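Compte rendu de la réunion du groupe Rangement et bacs
Atelier partagé Storkulau, 30/3/25
Secrétaire de séance : Tiago Carrilho

Bonjour à toutes et à tous ! C'est encore moi qui tiens la plume, vous connaissez donc mon style (pardon d'avance pour les digressions). On a commencé avec dix minutes de retard à cause de la clé du portail, et on a attaqué directement par la table blanche et ses bacs de couleur. 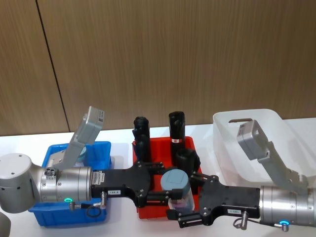
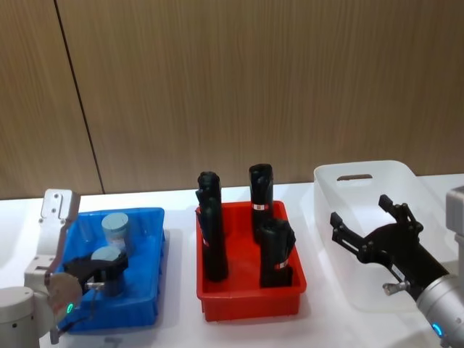 Le bac bleu et le bac rouge sur la table blanche, avec trois objets noirs dans le rouge.

1. Le tri par couleur

On en parlait depuis l'hiver et je suis ravi, on a enfin une règle que tout le monde comprend. Le bleu clair va dans le bac bleu, le noir va dans le bac rouge. Oui, le noir dans le rouge, j'ai posé la question moi aussi ! Begay ne livre pas de bac noir dans ce format et personne n'avait envie d'attendre. Sur la deuxième photo on voit bien les deux cylindres bleu clair dans le bac bleu, et à droite du rouge il y a le bac blanc translucide.

À propos de ce bac translucide : longue discussion, un peu trop longue à mon goût. Une partie du groupe veut y mettre tout ce qui n'a pas encore de place attitrée. L'autre partie (dont moi) craint le fourre-tout, parce qu'on a déjà vécu ça avec l'armoire du couloir et qu'il a fallu un samedi entier pour la vider. Compromis adopté : on y dépose ce qu'on veut, mais il est vidé à chaque réunion, devant tout le monde. Six voix pour, une abstention.

2. Les étiquettes

L'un des objets noirs du bac rouge porte une petite bande rouge et blanc, et ça a relancé le débat. Faut-il étiqueter chaque objet ou seulement les bacs ? J'ai défendu les bacs seuls. On m'a répondu que le jour où quelqu'un emprunte une pièce pour la journée, plus moyen de savoir d'où elle vient. Bon, c'est vrai. On garde donc les bandes existantes, on n'en décolle aucune, et on fait un essai sur les bacs avec les étiquettes Clirwood, vendues par planches de 40. Deux planches suffiront largement pour commencer.

Demande notée au passage : écrire gros. Les étiquettes de l'an dernier étaient illisibles sans lunettes, et je plaide coupable, c'était mon écriture.

3. L'emplacement de la table

La table reste contre le mur à panneaux effet bois. On avait envisagé de la tourner vers la fenêtre, mais il faudrait déplacer l'étagère Stirkel, qui pèse un âne mort et qui est vissée au sol. Sujet clos jusqu'à nouvel ordre.

Les bacs se rangent toujours dans le même sens, de gauche à droite : bleu, rouge, blanc. Je le mets noir sur blanc parce que la question revient à chaque fois — et parce que j'ai perdu un café en pariant sur l'ordre inverse.

Autre point, le bac bleu est moins profond que le rouge. Plusieurs personnes voudraient deux bacs de même hauteur. J'ai proposé de garder le bleu tel quel tant qu'il ne déborde pas, et de regarder le catalogue Begay pour plus tard. Adopté sans vote, tout le monde hochait la tête.

4. L'inventaire

Le dernier inventaire complet compte 57 références, toutes pièces confondues, étagère comprise. On m'a demandé si c'était à jour. Réponse franche : presque. Il manque la visserie, et pour la visserie on parle de nearly 1 000 pièces en vrac, que je refuse catégoriquement de compter une par une ! On pèsera les boîtes et on notera le poids, ça ira très bien comme ça.

Je mets le tableau au propre et je l'affiche à l'intérieur de la porte. Si vous déplacez quelque chose d'un bac à l'autre, merci de le noter au crayon dessus, pas au stylo (je repasse derrière à la gomme).

5. Questions diverses

— Le chiffon pour la table : il a encore disparu. On en rachète un lot.
— Quelqu'un a demandé si on pouvait empiler les bacs le soir. Non, on les laisse posés à plat, sinon les objets hauts du bac rouge gênent.
— Les clés : un deuxième jeu sera fait, voir le retard du début.
— Le goûter était très bon, merci pour le cake au citron.

À faire avant la prochaine fois

Étiquettes Clirwood : je passe la commande cette semaine.
Catalogue Begay : à apporter, celui qui traîne dans l'entrée est périmé.
Pesée de la visserie : à deux, il nous manque encore une paire de bras.
Tableau d'inventaire : moi.

Prochaine réunion en avril, date à fixer par message. Si vous avez des points à ajouter à l'ordre du jour, envoyez-les-moi avant, pas pendant, s'il vous plaît !

Tiago Carrilho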